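Equipment planning: what we're asking for, what we're not

Quick one this month, budget forms are due and half of this got typed between meetings. If you work on the Iltusach side or book time on the bench robot, please read to the end, there is a thing you need to do.

Where we are. The two-arm setup for the wet bench was approved in principle last spring as a lease. Lease comes up in January. Three choices: hand it back, extend, or buy it out. We're leaning buyout. Endale has quoted 2918 a month to extend, same terms, service visits included. The buyout figure is still under discussion so not printing it here. Ask if you need it for your own planning.

Why buyout. Because the extension only makes sense if we think we'd hand it back in a year, and looking at the booking sheet I don't think we would. 40 bookings last quarter. More than the plate reader. A good chunk of those were one group but still.

Against. Service. Once we own it the visits stop being free, and the fingers wear. Morow will do a yearly contract on third-party arms but wants to inspect first and hasn't given us a day. No contract price, no line in the form, so this is currently the hole in the budget. Chasing.

What we spend around the robot. This always gets forgotten and then comes out of consumables in a panic. The arms are one line. Then there's everything they reach for, and with two grippers coming in low from both sides, where each thing stands on the bench matters as much as what it is. Racks, stands, glass, tips. Clear racks especially, I'd like a proper discusion on those before we order any more of the same.
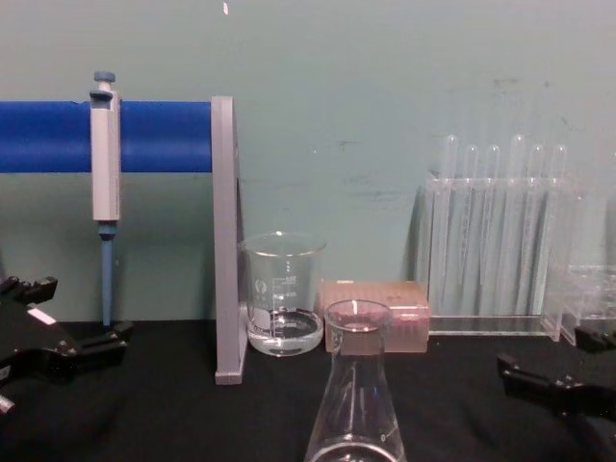
Lines going on the form

1. Grippers, spare finger sets. Two sets, one per arm. We have none on the shelf right now. If a finger goes we are down until the post comes, and last time that was most of a month.

2. Tube racks. Clear acrylic looks nice, cleans up fine, but clear tubes in a clear rack against a pale wall is hard going for anybody, person or camera. Suta does the same footprint in solid white and solid blue. Asked for a price on both. Probably blue. Keep the clear ones for hand work.

3. Pipettes and stand. No new pipettes. One more hanging stand so the hand-work pipettes stop getting borrowed off the robot bench. Cheap. Do it.

4. Glassware. Beakers and Erlenmeyers, replacement stock only. Budgeting for breakages at twice the normal rate because that's what last year looked like. Not all of it was the arms, before anyone writes in. 51 pieces on the reorder list, down from what people asked for. If your odd-sized flask didn't make it, come and argue.

5. Tips. Boxes, standard size only. Please stop ordering the tall boxes on the shared code, the taught positions are set for the low ones and somebody then has to redo the heights.

6. Bench and wall. The wall wants a repaint, it's scuffed and marked. Facilities budget not ours, but I've put in the request with the same timing so we only clear the bench once. Asked for matt.

7. Training. 2185 for a two-day course, on site, up to six people. Worth it in my view. At the moment too few of us can re-teach a position and when we're all out the thing sits there.

Not on the form: second robot. I know. It was in the draft and I took it out. We can't show we've filled the first one until evenings get used, and they mostly don't. Next year maybe.

Also not on the form: the enclosure. Needs a risk assesment first, can't cost what we haven't specced. If Iltusach work moves to anything nastier than water and dye this jumps to the top.

What I need from you

Your expected robot hours for next year, by group, even a rough guess. Any glassware that has to be a particular size, with the size. Whether you'd do the training, yes or no. Reply to the usual planning address before noon on the last working day of the month, the form locks at 5 pm and I'd like lunch.

Booking sheet stays open as normal through the lease changeover. If Endale do need the arms off the bench for a valuation it would be one morning and I'll post it on the sheet first.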